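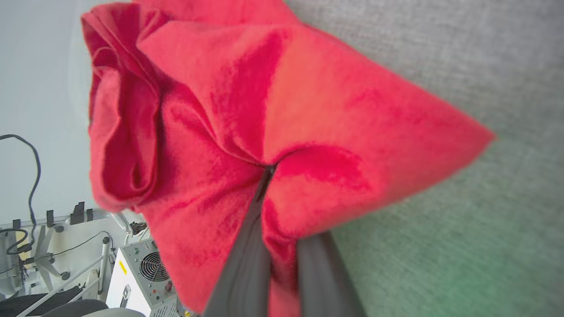 Search papers, authors, keywords
Go

March
By Hưng Tạ and Tuấn Hầu

4. Letting the device talk back sooner

4.1 Why the pause matters

Most work on low-cost voice modules treats recognition accuracy as the thing to improve. We did too, at the start. But when we listened to the recordings from our first round in Fotitcombe, what struck us both was how often a request that had been heard perfectly well still went wrong. The person said "start the timer," the module understood "start the timer," and then there was a gap. In that gap the person said it again, louder, or changed the wording, or walked over and pressed the button. The second request landed on top of the first and the device ended up doing the thing twice, or starting and then stopping.

This is a wonderful problem to have, because it can be fixed without a bigger chip. The modules we are interested in are the cheap ones that get built into a lamp, a kitchen timer or a washer. They have a single microphone and very little memory, and they send anything harder than a fixed command to a server. Nobody is going to put a phone-class processor in a lamp. What a small module can do very well is make a sound, and it can do so long before it knows the answer.

We call this sound an early receipt. It is a short, soft tone played as soon as the module decides that somebody has finished speaking, with no claim about whether the words were understood. A second tone, or the action itself, follows when the reply is ready. The idea is old in telephone systems and in elevators, where a button lights up well before the car arrives. We were surprised by how little had been written on it for appliances that have a voice and not much else.

4.2 Devices and setting

We used 3 devices, all running the same build of the Plekance firmware. The Amano is a countertop timer with a speaker on the underside. The Pap is a bedside lamp that takes commands for brightness and color. The last is a washer panel we put together ourselves, with the control board from a working machine and a module wired in beside it. It has no product name and in our notes it is simply "the panel."

The devices went into ordinary homes and stayed there long enough for people to stop being polite to them. That last part matters more than it sounds. In a lab, people wait for a voice device the way they would wait for a stranger to finish a sentence. At home they talk over it, turn away from it, and ask it for things from the next room with the faucet running.

We asked people to use the devices during chores where both hands were already busy: washing dishes, chopping, and handling cloth and laundry (Figure 3). Hands-busy chores are where voice control earns its keep, and they are also where a silent gap costs the most. A person who has a free hand will just reach for the button.

Figure 3. Red cloth, gathered and folded.

4.3 Procedure

Every home had two conditions. In the plain condition the module stayed silent until it had a reply. In the receipt condition it played the early tone 200 milliseconds after the end of speech. Conditions switched overnight without notice, so that nobody could settle into a routine built around one of them. We kept the tone itself the same on every device, although the speaker in the Pap is smaller and makes it sound thinner.

We collected 600 requests in the receipt condition that were clear enough for both of us to write down separately and agree on. Requests where we disagreed about the wording were set aside before we looked at what the device had done. Clips with only a television or a radio in them were also set aside. (One home had a parrot. We kept the requests made by people.)

A request counted as clean if the person said it once, did not touch the device, and got what was asked for. Everything else counted as broken, including requests that worked in the end after a repeat. We know this is strict. A person who repeats a command and gets a lit lamp may be perfectly happy. We chose the strict rule so that the number would be easy to check, and so that anyone with the same firmware could run the same count on their own recordings.

4.4 What we found

Of the 600 requests, 464 were clean. We are delighted with this, and the broken ones are just as interesting as the clean ones. Very few of them were double requests of the kind that started us down this road. Most were plain recognition errors, where the module gave its receipt promptly and then came back with the wrong thing.

The timer did best. Its commands are short and the answer is easy to hear, and people seemed to learn the rhythm of tone, reply, tone, reply within a few uses. Several of them began stacking requests, giving a second command straight after the receipt for the first and trusting the Amano to catch up. We had not designed for that at all! The firmware happens to hold one request in a queue, and so it worked, mostly by luck.

The lamp was a different story. With the Pap, the action is visible right away, and in a dark bedroom the light coming on is all the feedback anyone needs. The tone added little, and late at night some people plainly disliked it. One person told us it felt like the lamp was clearing its throat. We now think the receipt should be turned off whenever the action itself can be seen or heard quickly.

The panel sat in between. Laundry commands are long ("cold, gentle, and start it after dinner") and people pause in the middle of them to think. The end-of-speech detector took some of these pauses for the end, played the tone, and threw the person off. This was the clearest harm we saw from the receipt. A tone in the middle of your sentence is worse than silence at the end of it, and people who were cut off this way tended to start over from the first word.

4.5 Tuning the end-of-speech detector

The obvious fix is to wait longer, but that brings back the gap we set out to remove. We tried something gentler. The firmware already keeps a small list of commands for each device, and many long commands begin in predictable ways. If the words so far match the opening of a longer command, the module holds the receipt back a little. If they already make a whole command, it plays the tone at once.

This takes almost no memory, which pleased us more than it probably should have. It runs on the same cheap part as everything else — no extra audio leaves the home and no larger model is needed. We have only tried it on the panel, and only in our own kitchens, so we report it as a direction and leave the counting to the next study.

4.6 Limits

All of our homes were in and near Fotitcombe, and nearly everyone spoke to the devices in English. Pauses mean different things in different languages and families, and a delay that suits one household could feel rude in another. Our receipt was also a single tone. A spoken "okay" might do better or much worse, and we would love to see somebody try it.

We did not measure how long the effect lasts. People get used to sounds. It is possible that after a season the tone fades into the background along with the refrigerator, and that the repeats creep back in. Our recordings do not run long enough to say.

Finally, we cannot separate the tone from the novelty of a device that answers fast. A light, a click or a short buzz might have done the same job. The panel has a spare output for a small lamp, and wiring it up is next on our list.

Comments

Dovecote: Really enjoyed 4.4. The queue thing is great, my mother does exactly this with her kitchen timer and gets furious when it only remembers the last one. Would you consider holding more than one request?

Tuấn Hầu: We would! Memory is tight, but two or three short commands should fit. What worries us more is canceling. If you say "stop," does it mean the one running or everything waiting?

mlk_audio: How did you pick the delay for the tone? Did you try anything shorter? On my own bench anything faster feels like an interruption.

Hưng Tạ: We tried shorter in the office and had the same feeling as you, so we never took it into the homes. It deserves a proper test.

Reader in flat 9: Is there a result for the plain condition anywhere? I can only find the count for the one with the tone.

Hưng Tạ: It's in the next section, with the breakdown by device.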